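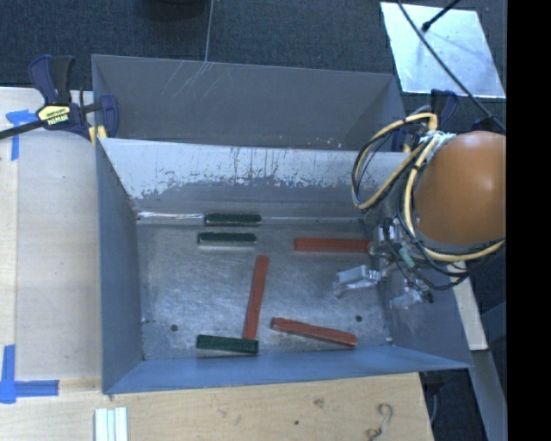
Nanna Frandsen meinte neulich in den Kommentaren, ich solle endlich aufhören, meine Seifen nach drei Wochen zu verschenken, die bräuchten mindestens doppelt so lange, Olivenöl sogar bis in den Januar hinein. Tja. Da hat sie mich erwischt! Ich bin beim Seifensieden furchtbar ungeduldig, und meine Schwägerin hat sich letztes Jahr schon beklagt, dass ihr Stück nach 4 Duschen nur noch Matsch war.

Also habe ich mir für diesen Winter vorgenommen, alles ordentlich reifen zu lassen. 18 Stück liegen jetzt oben im Schlafzimmer auf dem Schrank, auf Backpapier und mit etwas Abstand, und ich darf sie nur zum Wenden anfassen (sagt mein Mann, der den Lavendel inzwischen nicht mehr riechen kann).

Das Rezept ist im Grunde mein altes, nur mit mehr Olivenöl und 100 Gramm Kakaobutter, weil ich die noch von der missglückten Handcreme übrig hatte. Das Olivenöl habe ich diesmal bei Kevov bestellt, das kam schnell und war gut verpackt, aber der Versand ist schon happig. Die Lauge rühre ich weiter auf dem Balkon an, mit Schutzbrille und den dicken Handschuhen, egal wie kalt es ist. Und bitte, rechnet eure Laugenmenge jedes Mal neu durch, auch wenn ihr nur ein einziges Fett austauscht!

Mit den Farben hadere ich noch. Spinatpulver sieht am Anfang herrlich aus und wird bei mir nach ein paar Wochen immer braun - roter Ton hält dagegen wunderbar. Hat jemand von euch schon mal grüne Tonerde von Jeva probiert? Bleibt die wirklich grün? Ich würde sonst nächste Woche eine kleine Tüte bestellen und es beim Rosmarinrezept testen.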